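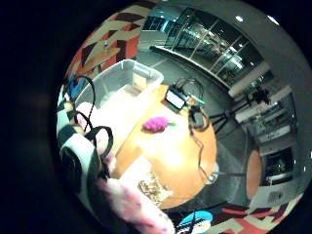 Storing things well is mostly a matter of admitting what you own. We moved into the Temley house in February with 952 items on the removalist's inventory, and I could have told you the purpose of perhaps half. The hall cupboard took the overflow, as hall cupboards do, and by winter it had become a place you opened with one shoulder. What finally sorted it was dragging the lot out and working through it one bin at a time on the round table. A translucent plastic bin, the big milky sort, is the only kind I'll buy now. You can't read a label through it, but you can make out that there's a small beige box in there, and that's generally enough to jog the memory.

Lids
Store lids on their bins, always. A lid stored separately has already left you. If one has warped, lay it flat in the sun for an hour with a couple of heavy books on top, then let it cool before you take them off. Works on most of them. The others make decent drip trays for seedlings.

Cords and chargers
Loop each one loosely, over and under, and fasten it with a strip of old stocking. Rubber bands perish and glue themselves to the cord, and you'll find this out in about nine years when you need the cord. Tag the plug end with masking tape and write what it belongs to. "Misc" is not what it belongs to.

Woollens
Wash before storing, even if you only wore it the once. Moths are after the gravy, and they'll take the jumper along with it. Charito Soriano at number 70 swears by cedar blocks, sanded lightly each spring to bring the smell back. I have tried lavender. The moths seemed to find it relaxing.

Glossy tabletops
Any polished timber table used for sorting will want an old sheet over it first, particularly if your bins have feet. For dull rings, rub with a soft cloth and a dab of plain white toothpaste, along the grain, then wipe and wax. Test it underneath. I tested ours in the middle, and we now own a fruit bowl.

The top shelf
Nothing heavier than you'd care to have land on you. Christmas things, the spare doona, and the fondue set we were given in Trudesley and have carried through three houses.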